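Booking a retired player for a club dinner -- what does the fee cover?

Posted in: Events and Entertainment > Speakers
29 August 2018

Sigrún Kragh

I've been asked to sort out the speaker for our handball club's annual dinner in February. We have 88 seats at the Flernari and we'd like a retired player to speak after the meal, do a few photos and perhaps draw the raffle.

I filled in the enquiry form on the Trendelari site and got a reply the next morning. The player we want is free on the night and the fee is given as £1,499. The email says "plus reasonable expenses" and "subject to contract", and there's nothing else in it apart from a link to his biography. I rang and left a message but they haven't come back to me.

What I'd like to know before I say yes:

Is the fee normally for the whole evening, or just the talk? What counts as reasonable expenses, and can I ask for a ceiling? Does he sign things as part of the fee? We have two shirts and a ball we'd like to auction. And what happens to our money if he pulls out?

We've only ever had local speakers before, and they did it for a meal and a bottle of something, so I haven't seen one of these contracts. The dinner tickets are already priced and there isn't a lot of slack.

Grethe Lauritsen

I booked speakers for a hotel for several years, so I've read a fair few of these.

The fee is for what's written in the contract and nothing more. With most agencies a standard after-dinner booking is a talk of 30 to 45 minutes, some questions from the floor, and a short spell of photos either before the meal or after the talk. Some speakers sit down and eat with the guests and some arrive at the coffee. If you want him at the top table from the start, get the arrival time put in. "Evening appearance" on its own means very little. I would ask for a start time and a finish time, and four hours is a fair request for a dinner if he's eating with you.

Expenses are usually travel, one night in a hotel and a meal. Yes, you can ask for a ceiling, and you should. Better still is to ask for one all-in figure. Agencies do this all the time and it saves arguing over a taxi receipt afterwards. Check who books the hotel too. If the Flernari has rooms, you may get one at a lower rate than the agency would pay, and then it can come off the bill.

Check whether the £1,499 includes VAT. Quotes to companies often leave it off and the same email template goes out to everyone. On your budget that could be the difference between going ahead and not.
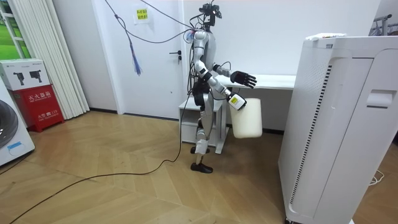
Humanoid robot with a white plastic bucket held at waist height.

On signing, ask first and list the items. Retired players can have an arrangement with a memorabilia firm which limits what they sign for resale, and an auction is resale even when the money goes to the club. Two shirts and a ball is a small request and I'd expect most to agree, but it needs to be in writing. Send the list with the contract, and have the right pens on the night. Photos with guests are a separate line again. If you intend to charge for them, say so at the start.

Cancellation is the part to read twice. There are normally two clauses. One covers you cancelling, and it goes up in steps: you lose the deposit if you cancel early and the whole fee if you cancel in the last few weeks. The other covers him. It tends to say that the agency will "use reasonable endeavours" to find a replacement of similar standing, and will refund you if it can't. What you want added is that you have the right to refuse the replacement and get everything back, deposit included. Look out for a clause on broadcast work as well. A lot of ex-players do television now, and the contract may let him withdraw for it with quite short notice. I once had one go 16 days before the event on that clause, and we were given a snooker player instead. He was fine, but the posters were wrong.

Don't advertise his name until you have the contract back signed by both sides. Agencies are strict about this and some treat it as you accepting the booking.

Last, sound. Somebody will send you a technical sheet asking for a lapel or hand-held microphone and a lectern. Ask the venue what they've got. If it's one microphone on a stand by the bar, hire something. We used Pugh for small dinners and they'd set up in the afternoon and leave it with us.

touchline_tom

Just ring them again, they're always busy this time of year. We had someone through Trendelari for a rugby do and he was brilliant, stayed till the end and signed everything anyone put in front of him. Don't think we even looked at the contract.

Wouldn't put the raffle on him though. Ours went on for ages and people had started getting their coats.

Sigrún Kragh

Thank you both. They rang this afternoon. VAT is not included, so that was worth asking. They've offered an all-in price with the travel in it if we book the room ourselves, and the Flernari will hold one for us.

He'll sign the shirts and the ball but wants them ready when he arrives and not handed to him at the table. The replacement clause says what Grethe said it would, and they're going to send me a version with the right to refuse. I'm still waiting to hear about television -- the woman I spoke to said she would have to check with him.

Grethe Lauritsen

Good. Get the television answer by email, and don't pay the deposit before you have it.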